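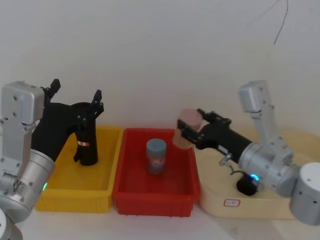
Photo: Eduardo Figueiredo

Workshop notebook, January
Entry by Eduardo Figueiredo

Print this page | E-mail this page

Back at the bench a little after 9, kettle on, and straight to the walnut box lid, which I have been putting off for longer than I care to admit. It is the big one from the Doveslow order, job 2254, and the old shellac had gone cloudy all along the front edge where people rest their hands. I did mean to strip only that strip, but once you start you can see the join, so the whole top came back to bare wood and I am much happier for it.

Mixed a fresh jar of polish from the blonde flakes. 20 grams to 100 ml of meths, left overnight with a shake whenever I walked past, then strained through an old cotton hankie (the paper filters clog, don't bother with them). It came out a lovely pale honey colour. The jar on the top shelf marked "Barros mix" is the one from before Christmas and it stays tacky on the test board, so please don't use it on anything you're fond of. I'll pour it away once I've washed out something to pour it into.

First session was five passes with the rubber, charged lightly, long straight strokes and gliding off at the ends. The room was cold first thing and I got a touch of bloom on the second pass, so I put the heater on low at the far end and had a cup of tea and half a cheese roll. By the third pass it was going on beautifully clear. I used a drop of oil on the face of the rubber for the last two, probably a drop too much, and it will want spiriting off.

Grain filling: still not convinced by the Patine filler on walnut. It's easy to work and smells nice, but it dries greyish in the deeper pores, and on the Dramis sideboard (job 523) it looks a bit dusty when you get down low against the window. Next time I'd go back to pumice and polish and just allow the extra afternoon. My arms will complain but the finish is so much warmer.

Whoever borrowed the small cork block, could it find its way home? I made do with a wine cork and it wasn't the same.

To do next: leave the lid flat and covered overnight, cut back gently with the worn 600 paper, then another session with a thinner mix. Hinges still need cleaning. Ring Doveslow about whether they want the key plate bright or left dull, I have a feeling they said dull.

Contact us | © Workshop notebook, all rights reserved | Back to top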